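Interior Finishing and Room Care
Handout 6: Walls, Baseboards and the Floor Line
Instructor: Anselmo Tavares
Revised 01/11/2018

Reading before class: Humeo workbook, pages 100 to 123. Bring the inspection sheet from Handout 5 and a pencil.

1. Why we start low

Most people inspect a room at eye level. The lower part of a wall takes more wear. Chairs, carts, mop heads and shoes all meet it there, and small damage is easy to miss until the room is repainted. In this course every inspection begins at the floor line and goes up.

2. Terms

Floor line: where the finished floor meets the wall or the baseboard.
Baseboard: the strip that covers the joint between wall and floor. It may be wood, vinyl, tile or a combination.
Scuff: a mark left on top of the paint. It can usually be cleaned.
Scratch: a mark that goes into the paint. It needs touch-up.
Speck: a small isolated dot. It may be dirt, a pinhole or a flaw in the paint. Do not decide which until you have wiped it.

3. Order of work

Move light furniture away from the wall. Furniture on casters should be rolled, with the brakes off, and never dragged. Desks with a fixed foot stay where they are unless two people are available.

Look for anything plugged in near the baseboard. Do not spray cleaner on that part of the wall. Use a cloth that has been wrung out and keep it well clear of the outlet — dry dusting only around the plug itself.

Dust the top edge of the baseboard first, then the face, then the floor in front of it. Wipe the wall last, from the bottom up, so that drips do not run over dry paint and leave streaks.

4. Reading a pale wall

Off-white paint changes with the light. One wall can look greenish or gray at one end and warmer at the other. Check it again with the lights off before you write "uneven color" on the sheet. In the Marinho building we had 23 walls marked for repainting in July, and most of them only needed washing. 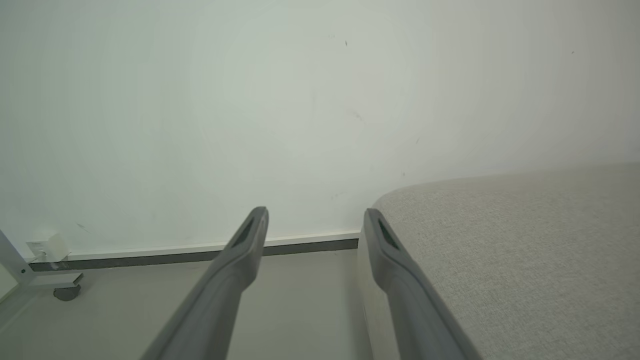
Figure 1. Off-white wall with small specks and faint scuffs. The baseboard has a white upper edge and a dark gray lower band.

For the wall in Figure 1, the entry on the sheet would be "specks and scuffs, minor, wipe and recheck." The small plug-in device low on the left goes in the electrical column. Note the caster as well, under furniture.

5. For next time

Complete one sheet for a room in the Lakley annex. Room 166 is locked, so choose another. Write down the wall color as you see it — no paint codes yet. We will go over touch-up and matching in Handout 7.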